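Folding on the Bed: Gallery

Urneo Room Notes — Laundry, part 2

This page covers folding T-shirts on a bed in a room that has no table large enough for the job. The bed is also where the lamp, the tablet and the chargers live, so the usable folding area is whatever remains in front of them. Part 1 dealt with sorting and drying. Part 3 will deal with drawers.

The garment used throughout is a crew-neck T-shirt in dark olive-brown with a small dark print on the chest. It is a mid-weight jersey, size medium, bought from Thibodeau two years ago and washed more times than the label would like. The body measures 62 cm from the top of the shoulder to the hem. The bedspread is a white textured one. Texture matters more than color: a smooth cover lets the shirt slide when a sleeve is pulled, and a textured one holds it.

Starting position

The shirt goes front side up, neckline toward the far edge of the bed, hem toward the person folding. Sleeves are pulled out to the sides before anything else is done. A bunched sleeve at this point becomes a hard lump in the finished stack, and it is easier to fix now than after the first fold. 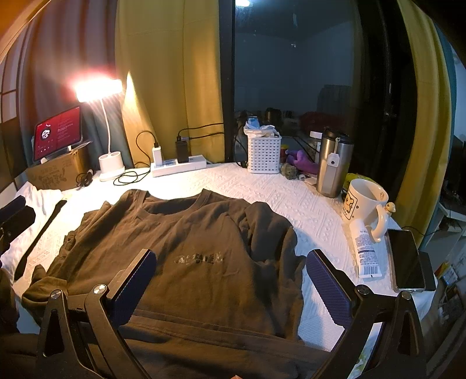 Smoothing runs from the chest outward, then down to the hem. Use the flat of the hand and do not stretch the jersey. Creases across the print should be worked out first, as printed areas keep a crease longer than plain cloth. If the shirt has come out of the basket in a ball, hold it by the shoulders and shake it twice before laying it down.

For this fabric, steam is not needed. A shirt folded soon after drying will lie flat by the next morning under the weight of the others. A shirt left in a heap overnight generally will not.

Items kept on the bed

Everything with a cable stays toward the window side. The power strip sits on the quilt with two chargers in it, one white and one black, and their cables run up toward the window. The position is a compromise. The nearest free wall outlet is behind the curtain, and a strip on the floor would put the plugs where feet go. No cloth is left on the strip or draped over the chargers, and folded stacks are built at the opposite end of the bed.

The desk lamp is white, with a round head. Warm light from one side makes wrinkles easy to see in dark cloth, which the ceiling fixture does poorly. Olive and navy shirts are the worst in this respect, and they are folded after dark with the lamp on.

The tablet has a stand of its own on top of a brown cardboard box. The box raises the screen to a comfortable height for someone standing at the bed. It plays music during folding. One album is usually enough for a full load of 16 shirts, with time left over for socks.

Small items go in the white plastic basket. It has open sides, so the contents can be checked without emptying it. The basket came from Gilotton, as a set of two; the other is in the bathroom. Items that do not fit in it stand next to it, and this is the part of the system that works least well. The tumbler ought to be in the kitchen.

Second position

When the shirt shifts or crumples during smoothing, it is reset from the shoulders. Pull the shoulder seams apart until the neckline lies in a natural curve, then let go. The lower half can be ignored until the shoulders are level. 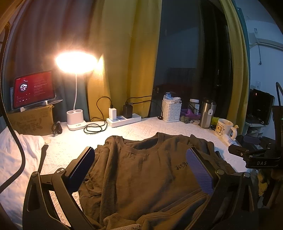
From there the sequence is short. Fold one side in to a line halfway between the collar and the shoulder edge, and turn the sleeve back on itself. Repeat on the other side. Bring the hem up to a point just below the collar — a small gap here keeps the neckband from curling. Fold once more, crosswise. Turn the shirt over if the print is to show in the drawer.

The Brevance folding board was tried for a month and put away. It gives a consistent width but takes up the whole of the free area on the bed, and the lamp had to be moved each time. Folding by hand is slightly less even and needs no storage.

Notes on fabric

Heavier cotton takes the same folds but should be stacked no more than six high. Thin jersey can go to over eight before the bottom shirt starts to take a permanent line across the chest. Shirts with large rubbery prints are folded with the print outward, or rolled, so that the two halves of the print do not stick together in warm weather.

Filed under: laundry, bedroom, small rooms
Previous: Laundry, part 1 — Sorting and Drying
Next: Laundry, part 3 — Drawers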